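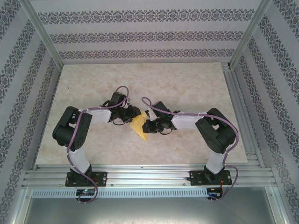 A fold in yellow, on the beige marble-pattern surface.

Gremby Scoring Board, 30 cm: review

I bought the Gremby at the craft shop in Plorkdale in February, when my old board finally lost its corner stop. I've used it most weeks since, mainly for birthday cards, place cards and a batch of wedding invitations. It cost me $30 and came with a plastic stylus and a small envelope guide. I paid for it myself.

The board is grey plastic with grooves running top to bottom. The grooves are spaced every half centimetre across the full width, with extra ones at the quarter and third marks for an A4 sheet. If you grew up with imperial boards you will be glad to have centimetres printed in a size you can read. The numbers are moulded in, so they haven't worn off the way the printed ones did on my last board.

Scoring is easy. Butt the sheet up against the left fence, hold it flat, and run the stylus down the groove. Two light passes give a cleaner line than one heavy one. On Pollham 250 gsm the fold comes up straight with no cracking on the outside. On the heavier Pollham, the linen finish, I had some cracking when I scored across the grain, but I get that on every board. Test the grain on an offcut first. Dark colours with a white core will show up any split, so I keep those for flat tags.

The supplied stylus is ordinary. It's light and the tip is a bit sharp, and on vellum it went straight through. I swapped it for my Dixit bone folder, narrow end down, and had no more trouble. If you already own a decent folder, leave the stylus in the packet.

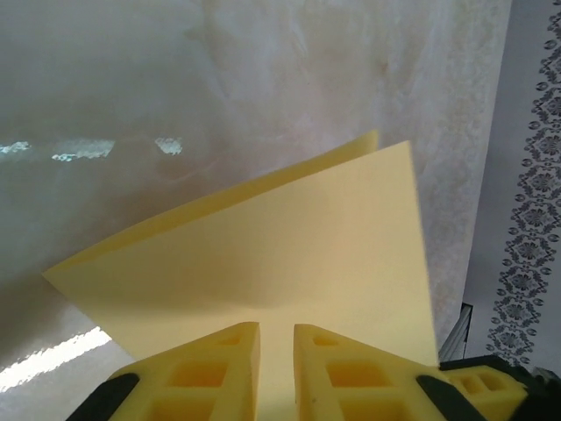 The quarter and third grooves are fine for gatefolds and concertinas, but most of what I make is a plain single fold, and that's where I judge a board. I want a card to stand up on a mantelpiece without sliding flat by dinner time. A crease that is too soft springs open, and one that is pressed hard with the bone folder can close right up. What I'm after is a V with some lean in it, like the pale yellow one, where the back leaf tips away and the front leaf stays more upright. To get that I score on the Gremby, fold by hand, then run the folder down the crease once with light pressure. Check the top edge too. A slight curl there is hard to ignore on a card front, and a night under a heavy book usually takes it out.

The envelope guide is the weak part. It clips into the top corner and is meant to hold the sheet on the diagonal, but it shifts if you lean on it. I made a run of 50 invitation envelopes and had to bin four of them before I started taping the guide down with masking tape. The chart on the back of the board is accurate for C6 and DL. The square sizes came out a couple of millimetres tight with a lined card inside, so add a bit.

Storage is reasonable. It's thin enough to stand beside the cutting mats, and the rubber feet haven't come off. It does pick up dust in the grooves, and glitter is a nuisance. An old toothbrush gets it out. Don't use it as a cutting surface, as a knife nick in a groove will catch the folder every time.

Compared with my old board, the fence is higher and the grooves are deeper, and I waste less card. I'd still like a lid or a sleeve.

Good for: anyone making cards and simple boxes in metric sizes.
Not so good for: people who mostly want envelopes.
Rating: 4 out of 5. One point off for the guide and the stylus.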